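Search this guide
Search Go

Section 4. Adding Spouse and Partner Fields to a Profile Page

This section applies to Zendley 3 with the Drumstead profile template installed. It covers the relationship block, which shows the marital status, spouse name, wedding year, and children of the person profiled. Complete Section 3 (Basic Facts) before you start. A profile without a birth name and occupation cannot be saved with a relationship block.

4.1 Before you begin

You need an account with Editor rights or higher. Each entry in the block must carry at least one source link. Fan pages and unsigned posts are rejected by the source checker.

Note: Profiles imported from Lacson arrive with the old "Dating/Married" field. The field is read-only. Copy its contents by hand into the new block, then archive it.

4.2 Create the block

1. Open the profile and select Edit > Blocks > Add.
2. Choose Relationship from the list. The block appears under Early Life and Career.
3. Set Status to Married, Partnered, Separated, Divorced, Widowed, or Not Stated. The default is Not Stated.
4. Enter the spouse or partner name as it appears in the source. The limit is 90 characters, including spaces.
5. Enter the start year. Month and day are optional and are hidden unless Show Full Date is on.
6. Paste the source link and press Check. A green mark means the link opened.
7. Select Save Draft.

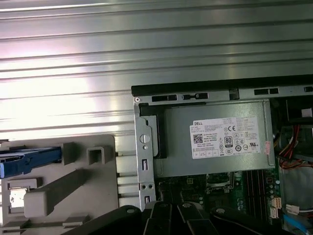

Fig. 4-1. Open computer case, corner detail.

The draft is held for 30 days. After that it is deleted, and the published version of the profile stays as it was. Saving the draft again restarts the period.

4.3 Add children

1. In the Relationship block, select Add Child.
2. Enter the birth year. Leave Name blank if the child is a minor, unless the parent has given the name in a signed interview.
3. If the child is from an earlier relationship, turn on Prior Relationship. The entry then moves to its own line and is left out of the couple's total.
4. Save the draft.

Caution: Do not enter a school, street, or home town for a child. Profiles with this information are locked by Flidport review and can be reopened only by an administrator.

4.4 Change a status

Do not overwrite Married with Divorced. Use Add Status so that the earlier entry is kept with its own dates and source. The page shows the latest status first. Up to 13 status entries are allowed per person.

4.5 Error messages

Error 22: The start year is earlier than the birth year of the person or the spouse. Correct the year and save again.

"Source pending": The link is in the queue. The block can be saved but not published.

"Duplicate partner": The same name appears twice with overlapping dates. Merge the two entries under Tools > Merge.

For headline and photo credit settings, see Section 5.

3 comments | 11 shares

Contact Flidport Support | © Flidport. All rights reserved. | Back to top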